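Vedow Tabletop Set: recording rules and data card
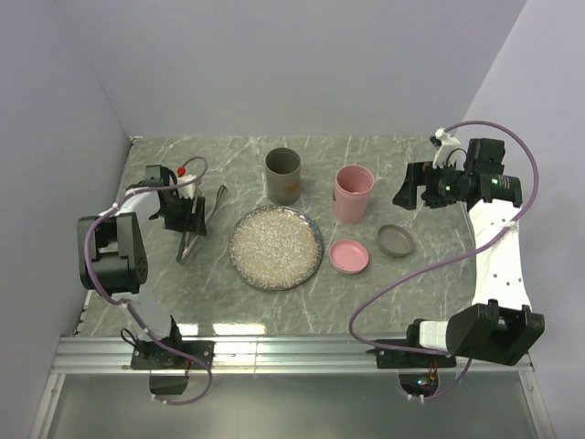

Two-arm station with plate, cups, lids and tongs on the work surface.

Scope

Vedow Tabletop Set holds 1,345 episodes of two-arm handling of kitchen objects. The rules apply to every site that adds data. Episodes that break a rule marked "must" are removed at review. A rule marked "should" may be waived by the station lead, with a note in the session log.

Before recording

The arms must be fixed to the rail and checked for play at the base. Cables must have enough slack for the full reach of each arm and must not catch on the gripper. Walls and work surface should be plain or lightly patterned, and stay the same for a whole session. Keep hands out of reach of both arms whenever the servos are powered.

Objects

Lids start flat on the surface, off their cups. Cups start upright. Tongs may lie at any angle, but no object may start in contact with a gripper. Write down any chipped or marked item in the object list; do not swap it for another in the middle of a session.

During recording

One task per episode. The operator must not touch an object by hand once recording has begun. If an object leaves the surface, stop and label the episode "dropped". Do not delete it. Sessions are limited to 50 minutes, followed by a servo temperature check.

Review

Each episode is watched once in full by someone other than the operator. In the August pass, 251 episodes were relabelled and 29 removed, mostly for late start times.

Known gaps

Left and right arms are not used equally. Lid placement is over-represented. Files from the Saxena site have no gripper force values. The Zadik site used an older task list, and its labels have been mapped by hand.

Contact

Changes to these rules go through Bjarke Ingvarsson. Quote the rule heading and the episode number.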